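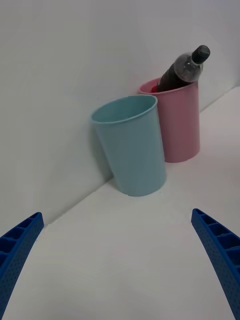 Limora Publishes Plain-Language Good Practice Guide for Robots That Handle Everyday Items

FLORLEY, July. Limora is very happy to announce the release of its good practice guide for small tabletop robots, a free document written for the many workshops, labs and classrooms where grippers now pick up, move and set down the sort of things most of us keep in the kitchen.

The guide runs to 61 pages and has been a long time coming. It grew out of a season of shared work with our friends at Rostami, whose test benches in Florley were kindly opened to us, and it draws on 1213 written notes from people who run these machines day in and day out. We read every one of them (some more than once!), and a great many found their way into the final text in one form or another.

There are seven chapters, covering the work area, gripper care, lighting, choice of objects, stopping and restarting, record keeping, and working near other people. Each chapter opens with the rules we think every site should follow, and then goes on to the softer advice, the kind of thing a good colleague would tell you over coffee on your first morning.

The chapter on choice of objects is the one early readers have asked about most. It suggests starting with light plastic cups and closed bottles, keeping caps screwed on, and writing down how each item was placed before a run begins. A bottle standing at a slant in a cup is a very different job from a bottle standing on its own, and the guide asks sites to log the two separately.

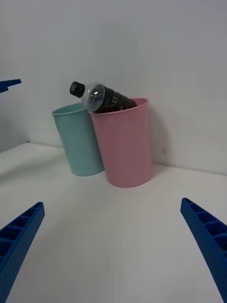

Gripper fingers open in front of two plastic cups, with a capped bottle leaning in the pink one.

The guide also sets out four checks to make before any run: the stop button, the finger mounts, the clear space on the table, and the view from every camera in use. Sites are welcome to add checks of their own, and we rather hope they will.

A companion workbook, Trimora, comes with blank log sheets and a short sign-off form for new operators. Both documents may be copied and shared freely within schools and workplaces, and comments for the next edition can be sent to the Limora office in Florley through the end of October.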